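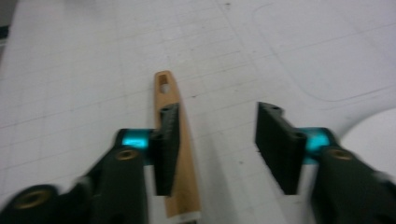
Hand-held two-finger gripper over a gridded cutting mat, with a wooden stick between the open fingers.

Newsroom / Standards and Practice / Media releases

June
By Tulteo Communications

Tulteo releases code of practice for hand-held gripper work

ARCOMBE: Tulteo has published the first edition of its code of practice for hand-held gripper demonstrations, covering the set-up, inspection and recording of manual grasping tasks used to train robotic arms. The document was prepared with Zudau, which manufactures finger assemblies, and the Sheehan test laboratory. It applies from the start of the coming financial year to all work carried out under Tulteo contracts.

The code contains 74 clauses in 3 parts. Part A deals with the work surface and the objects placed on it. Part B deals with the gripper, including finger pads, spacers, threaded inserts and fasteners. Part C deals with the operator and the record of each session.

Existing robot safety standards are written mainly for powered machinery and do not address hand-held tools in any detail. Contractors have until now followed their own procedures, with the result that recordings from different sites could not always be combined. The code sets a common minimum and does not replace any statutory duty under workplace health and safety law.

Work surface

A light, matte surface with a printed regular grid is the preferred surface for small-object tasks. Grid lines must remain legible across the working area. Mats are to be inspected at the beginning of each session and replaced where cuts, staining or lifting would alter the way an object sits. Fine specks are permitted provided they do not obscure the grid or the object.

Objects other than the target may remain on the surface where the task sheet allows for them. They are to be entered in the session record by colour and general shape, including any object only partly within the camera's view.

Slender objects, such as wooden sticks, are treated as a separate class. The task sheet must state which end is to be approached, and must note any hole, slot or taper near the intended grasp point, as these features change the contact area available to the pad.

Gripper condition

Both finger pads are to be of the same material and matched dimensions. Pads must be fixed so that their inner faces meet squarely on closing. Spacers at the pad joints are to be a contrasting colour to the arm, so that joint position can be recovered from the recorded images. Threaded inserts are to be checked for pull-out and rotation after every 300 closing cycles, and any insert that turns in its seat requires the arm to be withdrawn from service.

Sheehan will issue an inspection sheet in a form suitable for bench use. Zudau has advised that replacement pads for its current assemblies will be supplied in matched pairs only.

Operator and record

An approach is to begin with the fingers fully open. Contact by one pad before the other is not grounds for rejection, but displacement of the object by a single pad is to be noted. Blur on the gripper arms is acceptable where the object and the working faces of the pads remain distinguishable. Blur on the object at the moment of closing is not.

Operators are to take a rest break at the intervals set out in Part C. Sessions interrupted by a fault in the gripper must be closed and reopened under a new record number.

Transition

Recordings made under earlier procedures may be submitted for a period of 3 months after commencement, accompanied by a statement of the procedure used. Sites at Arcombe will be audited first, with other sites to follow under a programme to be advised.

Copies of the code and the inspection sheet are available from the Tulteo standards desk on request. Comments for the second edition should cite the relevant clause number.

Shares: 3
Comments are closed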